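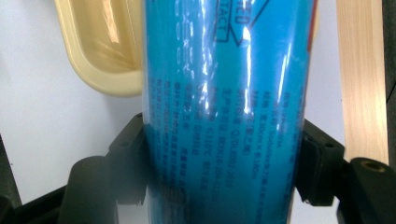 About Prolau

Prolau writes and maintains handling rules for workshops that use grippers, both hand-held and robot-mounted. We also train the people who have to follow those rules. Our customers are mostly small packing and sorting shops that already own the equipment and need a clear way to run it.

The company was started by Birthe Fogh, who spent years writing work instructions for a packaging plant. Bülent Başaran joined her the following May and runs the test bench. The two of them still read every rule sheet before it goes out.

What we do

Most of our work is the Grondel rule set. It covers how an object is picked up, held, moved and put down, and what the operator checks along the way. The current edition has 53 rules. Each one fits on a single page, says who it applies to, and gives a way to check that it was followed.

Some of the rules people ask about most:

Wrapped goods. Plastic film can slide over the item inside it. Close the fingers on a part where the film lies flat, if there is one, and lift a little before moving sideways.

Round containers. Set both fingers at the same height. Keep the container upright unless the job sheet says otherwise.

Printed warnings. Read the label before the first pick. If any of it is in a language the operator can't read, get a translation and attach it to the job sheet. A warning that is hard to read through wrap or glare counts as unread.

Finger pads. Look at the pads at the start of each shift and again after 50 picks. Replace a pad that is torn or lifting at a corner.

Stopping. Anyone in the work area may stop a job. The reason goes in the log, and the job restarts when the shift lead has signed it.

How we write a rule

A rule starts with a report from a customer or from our own bench. Bülent sets up the same kind of pick and repeats it 80 times, by hand first, then on an arm if the customer uses one. We write down every slip, drop and dent. If the draft rule doesn't change the result, we don't publish it. Drafts go to two customers for comment, and their comments are kept with the rule.

The current edition took effect on September 7, 2024. Rules that were changed or withdrawn are listed at the back with the reason.

We are not a certification body and our rules don't replace the law or the manual that came with your machine. Where they differ, follow the stricter one and let us know.

Training

The basic course takes one day and is held at our Espinoza Street shop or at your site. Operators bring their own job sheets and rewrite at least one during the day. The Cendum course is for shift leads and covers logs, stops and yearly reviews.

To ask for a copy of the rule set or a course date, use the form on our contact page.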